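Visit to the Drelluvis Funeral Home Open House

Our group went to the open house at Drelluvis Funeral Home in December. I had signed up because my aunt died in the spring and I ended up writing her obituary at eleven at night with no idea what was supposed to go in it. Ten of us carpooled from the church lot and got there a little before 1:00 p.m.

Drelluvis is on the old Jiltton road, past the feed store. The building was a private house until the family bought it and put on the chapel wing. Parking is in back. The front steps have a rail on one side only, so anyone with a walker should use the side door, where there is a ramp.

Eluned Jenkins, the director, met us in the front hall. She has run the place for 16 years and her father ran it before her. She asked us to sign the register, the same kind they put out at a visitation, and then took us through the first floor.

The chapel seats 200 with the folding wall open. With the wall closed it seats less than half that, and she said most families now ask for the smaller room. There is a screen for photographs and a small organ that still works. The carpet was new. One man asked about live video of services and she said they have offered it for several years, and that the family gets the link the day before.

From there we went to the arrangement office, where families sit down to make decisions. We spent the longest time in that room. She handed out the price list, which funeral homes have to give to anyone who asks in person, and went down it line by line. A certified copy of the death certificate is charged by the county and passed along at cost. Her advice was to order more copies than you think you need, as banks and insurance companies each tend to want one.

Then she talked about obituaries. The home writes most of them from a worksheet the family fills in. The worksheet asks for full name, maiden name, parents, place of birth, work, military service, church, and survivors. Survivors are the part people argue over. She has families write down every name and read the list out loud before anything is sent, and she keeps the signed sheet in the file. Stepchildren and former spouses are left to the family.

The county paper charges by length and wants the text by 10 in the morning for the next issue. The notice on the home's own website is free and stays up. The example she passed around ran to 304 words. With the hobbies and the second paragraph about his fishing trips taken out it came to 259, and the family had paid for the long one. I would have done the same.

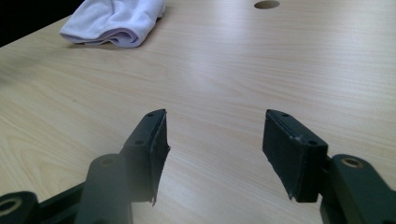

White cloth on a pale, wood-grain tabletop.

We had coffee in the lounge at the halfway point. There was pound cake, and a tray of ham rolls that went quickly.

After the break we saw the casket room. It is smaller than I expected. Most of the choices are shown as corner sections mounted on the wall, with a few full-size ones on stands. The urns are in a cabinet by the door. You can bring your own casket or urn from somewhere else and they will not charge you for doing so.

We did not go into the preparation room, and Mrs. Jenkins said at the start that we would not. She answered questions about it in the hall. Two people stepped away for that part and rejoined us later.

The last stop was the garage, with the hearse and a van. The Vidal monument company had a table set up there with granite samples and a book of lettering styles. Their man said a flat marker ordered in winter is usually set in spring, when the ground allows – longer if the stone has to be shipped in. He also said to check the cemetery's rules before choosing anything. Tedska Cemetery, where a good many of our members have plots, takes only flat markers in the newer section. Upright stones are still allowed on the hill.

A few things I wrote down from the question period:

Prepaid plans can be moved to another home if you relocate, but ask for the terms in writing.

Veterans' families should find the discharge papers now. She sees more delay over that than anything else.

If a death happens at home under hospice, call the hospice nurse first.

Clothing can be brought in the next day. Glasses too, if the person always wore them.

We left at 3:30. I took two blank worksheets home, one for me and one for my husband, and mine is filled in except for the hymns. Extra worksheets are in the rack by the church office for anyone who could not come.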